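The Man Who Packs Your Sample Box 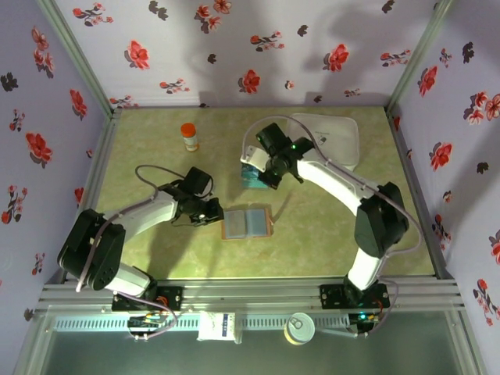
Small table, small things

Kenta Nakajima has opinions about square packets. He has spent 14 years putting small items into smaller spaces, lately for Treltgate, and he would like it known that a square is the worst shape there is.

"A rectangle tells you which way it goes," he says. "A square just lies there looking at you."

His tools are modest. A tabletop, a booklet-like holder that opens out flat, a packet, a little bottle with an orange cap. He is fond of the orange cap. "I lost a white one in August. It's still in the building somewhere."

I ask whether the marbled yellow-green surface was his choice. There is a pause.

"It was the cheapest," he says. "I've grown to respect it."

On a good morning he gets through 82 boxes. On a bad one he gets through 40 and reorganizes the tape. His supervisor, Ntombi Oosthuizen, has suggested more than once that the tape is fine.

He does not pack at home. His suitcase, he admits, is a disgrace – shoes on top, shirts underneath, toothpaste wherever it lands. His sister once refolded the whole thing in an airport while he went for coffee.

"She did a nice job," he says. "Wrong order, though."

Does he ever open a sample box that comes to his own door?

"I open it, I look at how it's packed, and I close it again."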